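Ehsan Ansari

1/ Spent the afternoon comparing two sets of suturing jaws and two controllers on the surgical rig. Both vendors swear theirs is the one that "ties like a hand." I've heard that before, so I took notes.

2/ The jaws first. Drusell sells a crosshatch grip face and says thread can't slip in it. Manolakis says texture is a gimmick and what matters is jaw shape. They can't both be right. They could both be wrong.

3/ My problem with the Drusell claim is that grip on a bench pull test tells you very little about a knot. You wrap the thread around the neck of the tool, then you have to let it slide off over the jaws. Too much texture could hurt you there. Their brochure has a big chart and no mention of sliding at all. 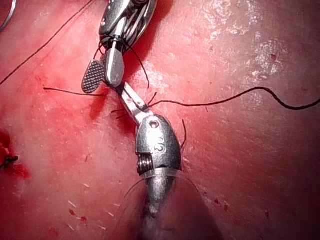 Thread looped around the top tool, crosshatched jaw on the left.

4/ Now controllers. Clerker ships with a smoothing filter on by default. It looks lovely on video. It also adds lag, and the rep told me I wouldn't feel 40 milliseconds. I felt it on the first throw – my hand was done turning and the wrist wasn't.

5/ Niltar goes the other way, hardly any filtering, so every twitch in your fingers shows up at the tip. Reaching for a short tail with it is a pain. You get there, you overshoot, you come back. 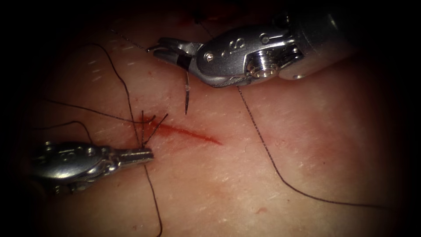 I ended up resting my elbows on the console and dropping the motion scale, and after that Niltar was fine. Which makes me wonder how many of these "precision" numbers are really just somebody's elbow rest.

6/ Things I'd want fixed before anyone calls either controller finished:

– Regrasping. Getting the needle back at a good angle with one jaw and no help from the other arm is still slow on both. The Clerker demo reel skips this bit every single time.

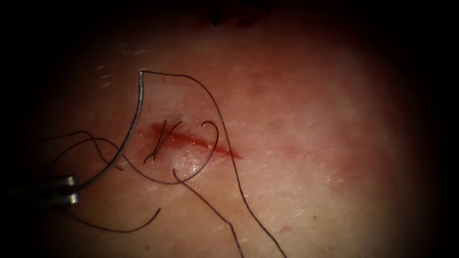

– Wrist limits. Clerker just stops dead at the end of travel. Niltar at least beeps. I want a warning before I'm halfway through a rotation, and a beep once I'm stuck doesn't count.

– Logs. I ran 30 throws on each and Clerker saved 29. Support says this is "expected behavior." Expected by who?

7/ Cameras, briefly. The close view is great for seeing thread and terrible for glare and for whatever is nearest the lens. The fixed view is calmer, but you lose depth. I kept switching. Anyone who tells you one camera is enough is selling one camera.

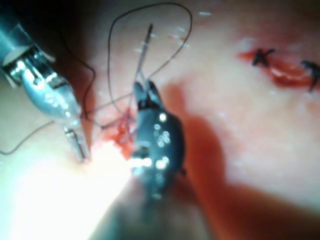

8/ Is the textured jaw worth the extra 900 dollars?
Based on one afternoon, I'd keep the money. The difference I felt between controllers was bigger than anything I felt between jaws.

9/ I'll swap the jaws between controllers next and run it again with the Clerker filter off, if I can find the menu. If Drusell has slide numbers, send them over and I'll read them.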